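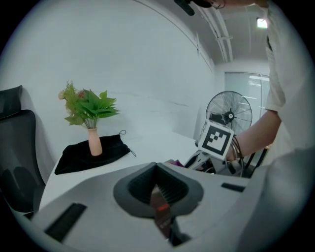 Why does my Plendholm dehumidifier shut off before the basement gets anywhere near the humidity I set?
Most often the sensor is reading the air right next to the unit, which dries out long before the rest of the room does.

Ticket 596
Product: Plendholm, basement model
Opened by: Catalina Vergara
Assigned to: Amanuel Tefera
Status: Open

Catalina Vergara, Thursday
I've read the answer posted at the top of this page and I don't buy it. The target is set to 48 percent. The unit runs for 6 minutes, shuts off, and my own Guvberg meter on the far wall hasn't moved. Your manual says to "allow the room to settle." I let it settle all weekend. The boxes still smell like a wet dog.

Amanuel Tefera
Thanks for writing in. Please check that the filter is clean and that the unit stands well clear of the wall on all sides. Is the bucket light on when it stops?

Catalina Vergara
Filter washed, unit in the middle of the floor, no bucket light. I had already done all of this, and said so on the phone. The fan stops too, if that helps. I doubt it's the sensor. A sensor that was just reading local air would let the thing start up again once the damp air drifted back, and mine sits there dead until I press the button.

Amanuel Tefera
Fair point, and the fan stopping does matter. On this model the fan should keep going after the compressor cuts out. Could you unplug it, wait ten minutes, then hold Mode and Timer together? You should get a two-character code.

Catalina Vergara
Code is E4. The manual stops at E3.

Amanuel Tefera
E4 is a coil temperature fault. It was added with the newer control board and the printed manual wasn't updated. Usually it's the small probe clipped to the coil, which can work loose in shipping. I can send a replacement probe or book a visit from Lema, our repair partner in your area.

Catalina Vergara
"Usually." The last part you sent was also the usual cause, and it's in a drawer. I'm not paying $200 for a visit to find out it was the board. Send the probe — and put in writing that the next step is a new unit.

Amanuel Tefera
Probe ordered. I've added a note to the ticket: if E4 comes back after fitting, we replace the unit and cover the shipping. Please leave the old probe in the box so I can have it tested.

Status changed: Waiting on part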